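Review: Gosalo Streaming Box for Daily Drama Viewers
Posted 2/22/25
42 shares | 4 comments

The Gosalo, manufactured by Grabner, is intended for households that follow several television serials at once. Our office used the device for one full season of the family drama Drarberg.

Setup required four steps and no technical knowledge. The episode guide is clear, and a missed installment can be found by title or by air date. The catalog lists 1,667 episodes.

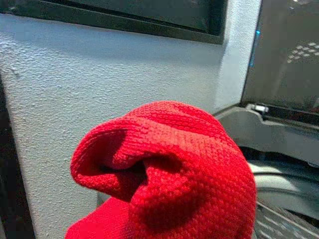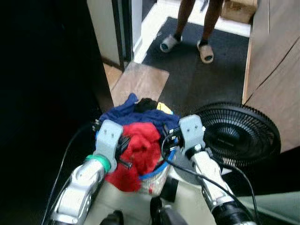 Red knit fabric, first picture; basket of clothing, second picture.

Picture quality was satisfactory throughout. Subtitles, however, fell behind the dialogue during longer scenes, and the recap feature twice revealed the ending of an episode before it had been played. Grabner has stated that an update will be issued in September. The remote control is small and its buttons are not lit.

The Gosalo is recommended for regular viewers of serials. Rating: 4 out of 5.

Copyright Burkis Reviews | Contact | Back to top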